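**Gripper comparison, server board station: notebook entry, March**

Entered 3:00 p.m. by M. Jadoon. Reviewed by Byung-chul Um.

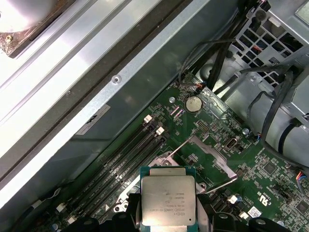 *Wrist camera view, Grimard fingers holding the Xeon processor over the board.*

Purpose: to determine whether the Grimard parallel fingers can replace the Drident fingers for processor handling at this station. The Drident set remains the reference for the present series.

Setup: The arm, controller and Sositz motion profile were left unchanged from the previous entry. Only the finger pair was exchanged. Tool offset was measured again after the exchange and stored as profile 518.

Observations:

- Both fingers approach from the lower side of the camera view. The marking on the heat spreader is in view during the hold, so a part check at this point should be possible without a separate station.
- The right finger covers part of the board. The Nigam locator lost the lower right corner of the socket region on 3 of 12 approaches and fell back to the stored position each time. The Drident fingers did not cause this fault.
- The socket lever and the upper ends of the memory slots remain visible. Byung-chul proposes using the white slot latches as a secondary reference. I agree that this merits a test.
- The battery gives a bright reflection. It should be masked before any threshold is adjusted.
- Rotation of the part in the grip was up to 2 degrees, measured at the hold position. The limit for this station is 1.5.

Decision: The Grimard fingers are not accepted in their present form. A narrower right finger is to be requested from the shop. Placement into the socket is not to be attempted with this pair until the rotation figure has been brought within the limit.

Open items: wear check at 1,000 cycles (Jadoon); revised locator mask (Um); confirm grip force setting against the controller log, as the two values recorded this morning do not agree.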